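Nilville repair evening, talk 2: what is inside a desktop tower
Speaker notes, 13 Jul 2018

Slide 1. Title only. Say that the talk lasts 45 minutes and that questions are taken after each section.

Slide 2. Scope. Older office towers, the kind still stored in quantity at Ferkstead. Laptops are left for September.

Slide 3. Before opening. Shut down, switch off at the wall, pull the mains lead, hold the power button for 5 seconds. Touch bare metal on the case. Lay the tower on its side with the removable panel facing up. Do not open the power supply itself. It can hold a charge after unplugging.

Slide 4. Main parts. Leave the pictures up while speaking. Start at the processor, which is held in its socket by a metal retention frame. Go on to the memory slots, then the graphics card. Finish with the power supply at the front of the open case and the hard drive to its right. Mention that blue marks several of the parts meant to be handled: the release tab by the power supply, the drive handle. 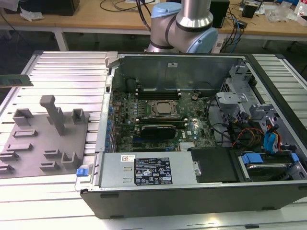
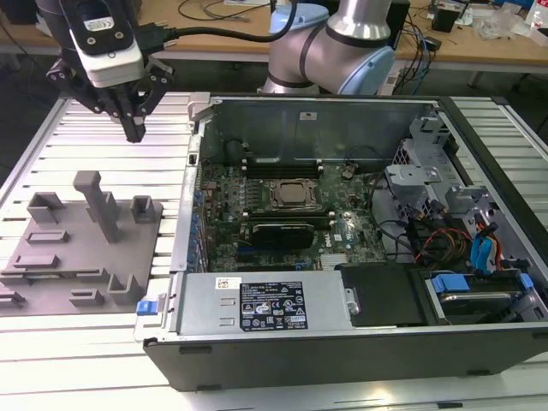
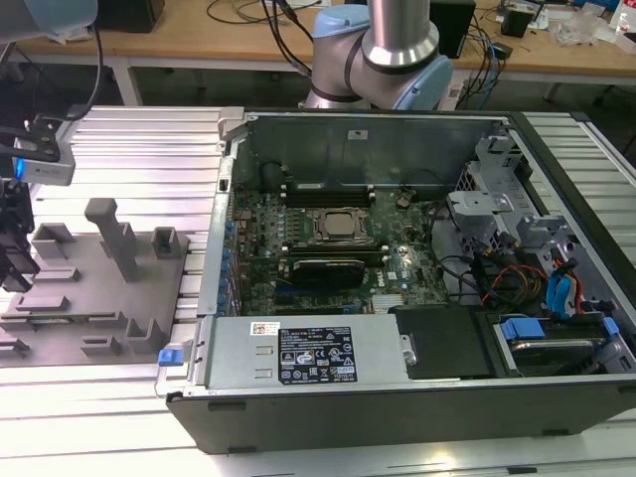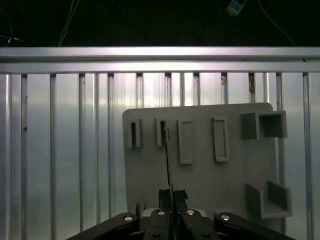 Slide 4. First and third: open tower on its side, processor and power supply in view. Second: slotted table with the grey fixture plate. Fourth: thin strip held upright at the grey board with its six holders.

Slide 5. Memory. Open the latches at the ends of the slot and lift the module straight up by its edges. Keep fingers off the contacts. When refitting, line up the notch first, then press evenly until the latches close. Most faults reported to the Borero helpdesk after an upgrade were modules not fully seated.

Slide 6. Parts off the board. Stand small parts in a holder or slot, one to each. Do not stack them. Label anything that will be away from its machine overnight.

Slide 7. Cables. Note the route of each cable before unplugging. Pull on the plug, never on the wires.

Slide 8. Closing up. Check for stray screws, refit the panel, reconnect the mains, power on. If there is no display, reseat the memory before suspecting anything else.

Spare slide, if time allows: the checklist from the Lâm workshop.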